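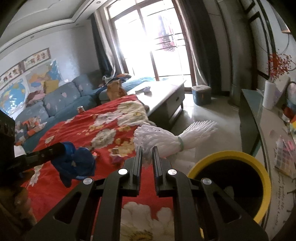 Phelan wrote:
I would start from the sofa and leave the bed for the end. When clothes lie on a sofa, every person who sits down moves them to another place, and after that it is not possible to know what is washed and what is not.

Grundier wrote:
Thank you for the quick answer. I should explain my question properly, I pressed the button too early. We live in a flat where the living room is also the bedroom of my mother-in-law. So the bed with the peony quilt is there all day, in front of the sofa, and it became our table. Things are put on it "for one minute" and in the evening she must clear it before she can lie down. I want to find a system which is easy for her also. She is 82 and she doesn't like boxes with lids.

The clothes on the sofa are mostly clean, they only wait for folding. Please tell me what you would do first. I have the Hesance shelf unit still in its carton and I don't know if I should build it or give it back.

Jolik wrote:
Give it back. I had the same one and in 2 months it was full of things that I did not need. A new shelf is only a new place for the same clothes.

Phelan wrote:
I don't agree with Jolik. If there is no wardrobe in the room, the clothes have nowhere to go, and you can throw away half of them and the other half will still be on the sofa. Grundier, is there a wardrobe?

Grundier wrote:
There is one in the corridor, but it belongs to the children and is full. My mother-in-law has 3 drawers, that's all.

Lwazi Sithole wrote:
Then build the shelf, but give her the two middle levels, where she doesn't bend. We did this for my father in January. The things from the top of the TV cabinet can also go there, the paper towels for example. I would keep the kitchen roll in the kitchen in any case.

Grundier wrote:
The kitchen roll has to stay, she eats her breakfast in this room! But the rest can move, yes.

Edited 11/5/25: I worked on it after lunch. I did not touch the quilt yet, because I don't know how to wash it. It is a double size and our machine takes 8 kilos.
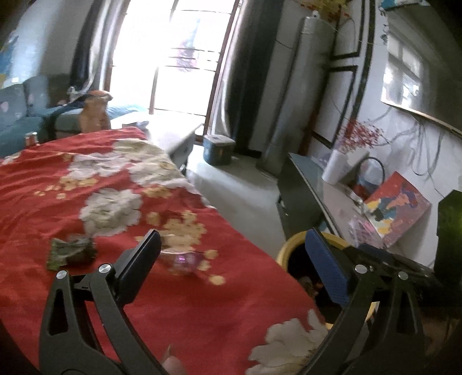 Kevin Ó Néill wrote:
Weigh the quilt before you wash it. Stand on the bathroom scales with it and then without it. If it is more than half of what the machine can take, go to a launderette, since a thick quilt needs space to turn. Red cotton also gives colour the first times, so please wash it alone and cold.

Jolik wrote:
Cold will not take out grease. If people eat near this bed, I would use forty degrees. I have washed red covers at forty for years and the flowers are still white.

Kevin Ó Néill wrote:
Yours were maybe already washed many times. With one which I don't know I would not take the risk, the pale flowers would become pink and you can't repair this. Rub a wet white cloth on a corner of the back side. If the cloth stays white, do forty degrees if you want.

Grundier wrote:
I will do the test with the cloth, thank you Kevin. The label is cut off, so I could not read anything there.

Phelan wrote:
And what about the small things on the bed? For me this is the real problem, more than the washing. A can, a wrapper, one bowl, and next day it is a full table again.

Grundier wrote:
You are right. I thought of a tray. All the small things go on the tray and in the evening she lifts only the tray.

Jolik wrote:
A tray on a soft bed will tip over. Take a small side table, the narrow kind which goes partly under the bed.

Lwazi Sithole wrote:
Or use a stool beside the sofa, with the tray on the stool. Then you buy nothing. My father has it like this and he puts his glasses there too.

Grundier wrote:
I like this with the stool, I will ask her tonight. If she says no, I will look at the side table. I saw one on the local notice board, number 2490, but the seller doesn't answer yet.

Phelan wrote:
Measure under the bed first. Ours was too low by one finger and we had to carry the table back up the hill.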